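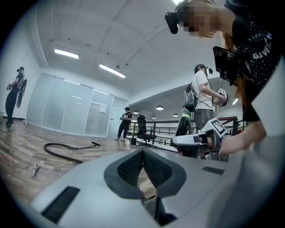

Hand-held grippers in use on the upper floor, with headsets worn for tracking.

Forum > Hardware > End effectors > Hand-held grippers
Latest Unread Tags Members Search

Comparing hand-held grippers for floor-level tasks: pads, markers or camera?

Posted by Yutong Zheng, May 6, 2020

We are comparing two sets of finger pads on the same hand-held gripper body before ordering a full batch for Nuremico. Set A is a plain rubber pad. Set B is the mesh-textured pad shown in the first picture, angled inward so that the jaw closes as a V. The operators wear headsets and the pose of each gripper is taken from a square marker on the tool.

The test task is handling a vacuum cleaner: lift the hose, turn the wand, move the nozzle to a taped line, put it down. Set B holds the hose better in our log, but the pose error also goes up in the same runs. I did not expect the pads to have any effect on tracking. The controller and firmware are the same for both sets. Width calibration was done once, in February, with set A fitted.

Has anyone separated grip effects from marker effects in a task like this? I would also like to know whether a marker cube is worth the extra weight over a flat marker.

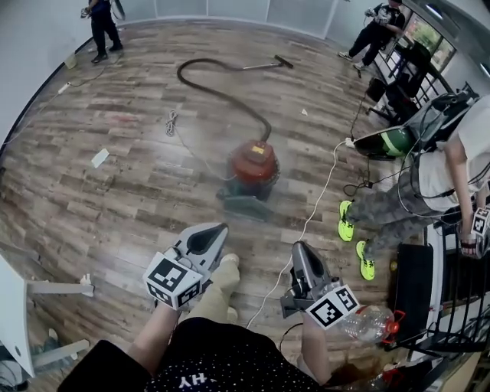
Replies

Lihua Feng

The pads and the tracking are probably linked through the wrist. With a V-shaped jaw the operator has to line the fingers up with the axis of the hose, and on a hose lying on the floor that means rolling the forearm. A flat marker then sits at a steep angle to the camera, and small errors in the detected corners become large errors in rotation. With the plain pads people tend to come straight down, so the marker stays face on.

I would run it as follows.

Fix the tool to a bench stand and log the pose for 2000 samples at each of several roll angles. Do this with no object in the jaw. If the error climbs with roll, the pads are not the cause.

Repeat with set B fitted and the jaw closed on a short length of hose. Any difference from the first run is down to flex in the body or a loose marker mount.

Redo the width calibration for set B. A calibration made with one pad thickness does not carry over to another, and the closing width will be off by the same amount in every run.

On the cube: yes, for floor work. When one face turns away, another usually comes into view, so you keep a usable pose through the roll. The weight matters less than where it sits. Near the base of the gripper it hardly changes the feel – out towards the fingers it does. We moved ours back by the width of the cube at Paltport and the complaints about tired wrists stopped.

Check the corner order in your cube definition before you blame the hardware. I lost two days to a face that had been entered rotated.

Kaan Gezer

We had the same thing with the Isham arm and it was motion blur. Shorten the exposure and add light. Also try a matt print for the markers, glossy ones wash out under ceiling lights.

Shaohua Yin

Just use the cube. Mesh pads are fine but they fill up with dust and then slip. Clean them.

Yutong Zheng

Thank you. Bench run done without an object: the error climbs with roll for the flat marker and stays level for the cube, so Lihua's explanation fits. Exposure made a small difference as well. Set B has been recalibrated and the width offset is gone. I still have to do the run with the hose in the jaw and will post the log under this thread when the stand is free again.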